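周日 夜

Clamby今晚总算肯听话了！从下午一直折腾到现在，脖子都僵了，但是高兴，睡不着，先记下来。

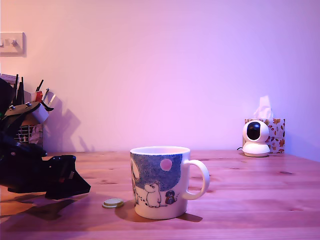

Iason Balaskas晚上回消息，说我上周那套参数根本就是在跟自己较劲，比例增益拉那么高，腕关节不抖才怪，让我先降下来，把减速段放长，再去谈精度。我嘴上不服，回头还是照着改了，减速段从6改到23，一跑，手腕那一下哆嗦真的没了！早问他多好，白白拧了两个晚上的螺丝。

现在的练习目标就是桌上那只姆明杯子。先只练靠近和停住，夹不夹以后再说，这杯子我舍不得摔。连着跑了13遍，最后几遍停的位置肉眼看不出差别。中间有一遍冲过头，我手忙脚乱去按急停，心跳比电机还快。

瓶盖比杯子难多了，又矮又圆，指尖得压得很低才行，角度差一点就蹭桌面。想试试在指尖贴一层薄硅胶，Drikstead那边的公用工坊应该有边角料，下次去翻翻。

紫色的灯开着干活特别有气氛（就是看螺丝费眼）。

还欠着的：肩部那根线要重新理，转到底会绷；日志每1000步存一次太稀了，出了毛病根本找不到是哪一下；Joltus的驱动板再问问有没有货。

快一点了，杯子还没洗，明天再说。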